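The Grip That Wouldn't Let Go

At a small robotics lab in Bedley, a pair of arms spent the spring learning to put phones on stands. Then one of them learned something else.

May 22, 2021

The first thing anyone at Rallis will offer you is coffee, and the second is a chair well back from the rail. I took both. It was a gray morning, the kettle had only just been put on, and Kevin Echeverri was already talking over his shoulder about the thing I had driven out to Bedley to hear about, which people there still call "the March business," in the tone my grandmother used for a cousin's second marriage.

Rallis is a small outfit. It does one kind of work, and does it over and over: it teaches robot arms to handle the ordinary things that people handle all day without thinking. Last fall it was jar lids. This spring it was phones and phone stands, for a client called Urkach that would like, someday, to have machines tidy up the display tables in its stores. A person steers the arms through the job many times, the arms' movements are recorded, and a piece of software studies the lot until it can have a go by itself.

Phones, I learned, are mean little objects to pick up. They are slick, they are flat, and lying on polished stone they give a gripper hardly any edge to get hold of. The stands have lips and feet to catch on, and no two styles want to be approached from the same side.

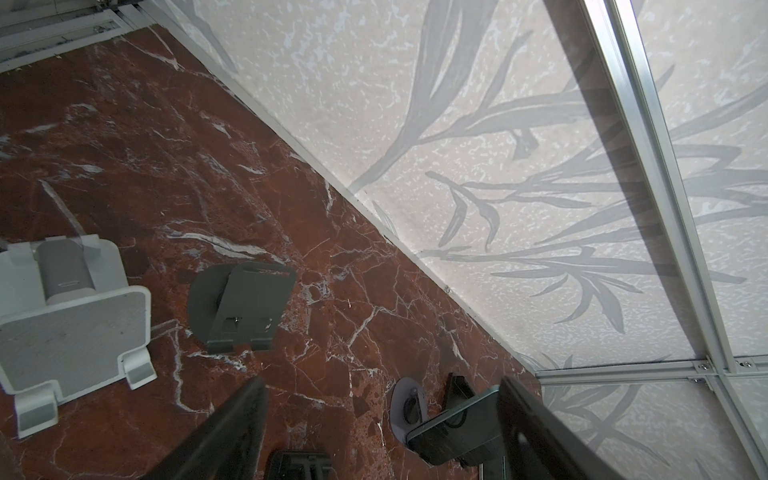
What happened in March

The short version is that a gripper closed on a phone and kept closing. The longer version took Echeverri most of a pot of coffee, and I'll try to do it justice.

The software that runs the hands is called Astero, and Rallis had been using it happily for a good long while. Each hand is supposed to squeeze until it feels something push back, and then hold at that pressure. The feel comes from the motor – when the fingers meet a phone, the motor has to work harder, the current goes up, and Astero takes that as its cue to stop. It's a simple scheme, and it had worked through 1198 practice runs without a cracked screen.

On the next run it didn't. The fingers met the phone by its long edges, the current went up the way it should, and the number never reached the part of the program that was waiting for it. As far as Astero knew, the hand was still closing on air. So it pushed harder. Echeverri was standing at the desk with a sandwich, and what he noticed first was the sound, a small dry creak like somebody leaning on a picture frame. Then the glass went.

"I hit the stop with the hand that had the sandwich in it," he told me. "There was mustard on that button for a week."

No one was hurt, and the damage came to a single phone. But the button had taken longer to do its job than anyone liked. From his hand coming down to the motor letting go was 2 seconds, and he spent that evening thinking about what else might be between those fingers someday. People do reach in there, after all. They straighten a stand that has fallen over, or slide a phone back where it belongs, and it's the most natural thing in the world to do it while the arms are sitting still and looking harmless.
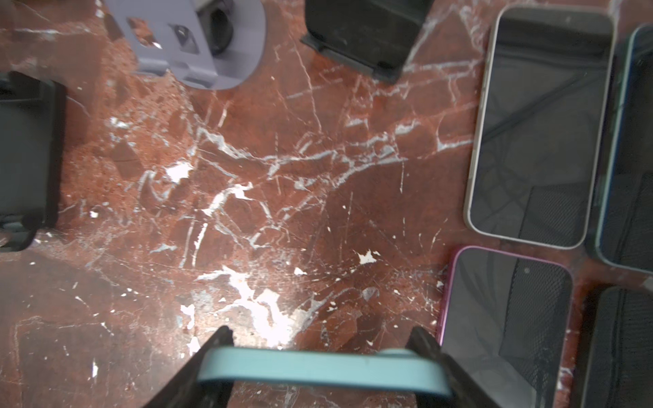 A light blue phone held in the gripper, its long side in view, with other handsets close by on the marble.

Looking for the fault

The hunt took seven days, and it seems to have been a fairly miserable seven days. The first suspect was the motor, which was taken out, tested, found to be perfectly healthy and put back. The second was the fingers. Then came the cables, and here things got warmer, though it was slow going. Every bend of the wrist bends the cable that serves it, and after enough bending, one of the wires inside had begun to break. It would carry its signal nicely in most positions and drop it in a few. When the wrist turned just so, the reading froze, and Astero went on believing the last number it had been given.

That last part is what still bothers Echeverri. Wires break, and he doesn't hold it against them. But a program that hears nothing new from a hand ought to get worried, he says, the way you would if a friend on the phone went quiet in the middle of a word. Astero didn't get worried. It had been written by people who assumed the line would be either good or dead, and had not left room for one that was stuck.

The slow button had a duller cause. The stop signal had been waiting its turn behind everything else the computer was doing, including saving the recordings, and on a busy run it could be a long line to stand in.
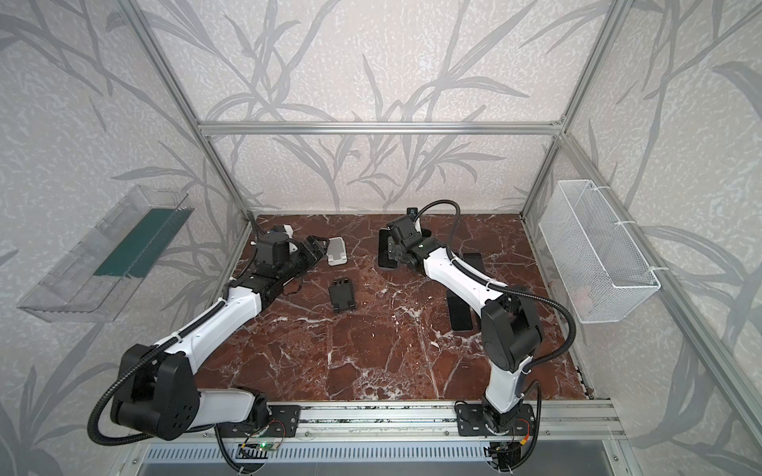
Echeverri's own view is that the fix was the easy part, and that the harder thing was admitting they'd had a warning. Going back through the logs, he found 52 runs where the reading had frozen for a moment and then come back in time. All of them had been marked as good, and in a way they were. The phone ended up on the stand.

Since then the stop button has had its own wire, which cuts the power to the motors directly and asks no computer for permission. Astero now opens the hand and halts if a reading goes stale, and there is a hard limit on the squeeze, set low enough that the fingers will drop a phone before they'll hurt one. They do drop a few. The wrist cables get changed on a schedule, whether or not they look tired, and the old ones go into a coffee can on the windowsill, where Echeverri cuts one open now and then to see how it was getting along inside.

There is also a rule about hands, taped up beside the desk in large letters: POWER OFF BEFORE YOU REACH. I asked whether people followed it, and he thought about that for a bit. Mostly, he said. He had caught himself leaning in only the week before, with his sleeve pushed up and his mind on lunch, and had walked back to the desk and thrown the switch feeling like a boy caught at the cookie jar.

Urkach, for its part, took the news better than he'd feared. There was a long call, a longer letter, and a request to see the logs, all of them, including the embarrassing ones. The work is to carry on through the summer, at a gentler pace than first planned, and with a check of the stop button at the start of every morning. I stayed for one of those. He pressed it, the motors went quiet, and he wrote down the time on a clipboard and went to see about more coffee.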